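Cup stacking, December, Brutbridge bench
Notes by Sena Ametepe. Started 9.40, wrote this up after lunch with cold tea

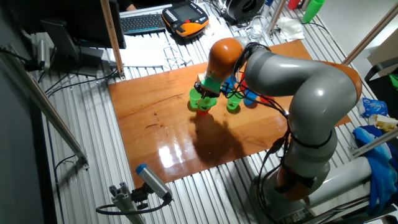
Right, so the short version is that the arm did a protective stop on me this morning, came back up thinking it was fine, and then shoved a green cup straight down into the board at a speed I did not like at all. No damage to people. One split cup, and possibly my confidence in the restart routine (more on that below, it's the main thing).

I was running the Tetden stacking program, the version Mac an tSaoi merged last month, slowed right down to start with because I'd changed the approach height. First 6 cycles were lovely! Pick, lift, across, down, open, no fuss. On cycle 7 the wrist swung round on its way back and the cable on the outside of the arm went tight. I heard it before I saw it, a sort of creak from the cable tie, and then the joint torque limit tripped and everything froze with a cup still in the fingers.

So far that's the safety side doing what we pay it for. I cleared the stop on the pendant, checked the cable hadn't pulled out of its plug, and pressed resume. And this is where I'd like a second pair of eyes, please, because resume did not go back to the interrupted move. It went to the NEXT waypoint, the place-down one, in a straight line from wherever the arm happened to be. Which meant down and sideways through the cluster. I hit the e-stop, but the cup had already met the board by then.

Log has fault code 807 at the trip, then nothing at all until the e-stop. I'd have expected a line for the resume at least. Brurari's manual lists 807 as "joint load exceeded" and says to move the arm clear by hand before restarting, which I hadn't done, so that part is on me. I'd still argue the program shouldn't let you.

Things I tried afterwards, all with the gripper empty and my hand on the button:

Resume after a normal pause. Behaves itself, finishes the move it was on.
Resume after a forced protective stop (I leaned on the forearm until it gave up). Skips to the next waypoint, every single time. So it's repeatable, hooray, sort of.
Same again with the old program from before the merge. Finishes the move properly. Sorry, Mac an tSaoi, I do think it's the new state flag. I had a poke around and it looks like the step counter goes up when the move is sent and not when it's done, but I got lost in the callbacks and stopped before I made it worse.

Cable: I've undone the tie nearest the wrist and given it more slack, then took the wrist by hand through the whole range the program uses. It doesn't go tight any more. It does hang lower now, so watch it doesn't catch a cup on the way past. A proper clip would be better than a tie if anyone has one in a drawer.

Speed is capped at 300 mm/s in the installation settings until this is sorted. Please leave it there, even if it's driving you mad (it will).

If it trips on you: don't press resume. Take the cup out, freedrive the arm up and well away from the stack, then start the program again from the top. You lose your place in the stacking order and have to set the cups out again, I know, I know.

Still to do: send the log to Mac an tSaoi, find out why the resume isn't being written to it, check whether the gripper fingers got knocked out of line. They close evenly by eye but I haven't put the gauge on them yet. Also the taught height for the bottom row wants redoing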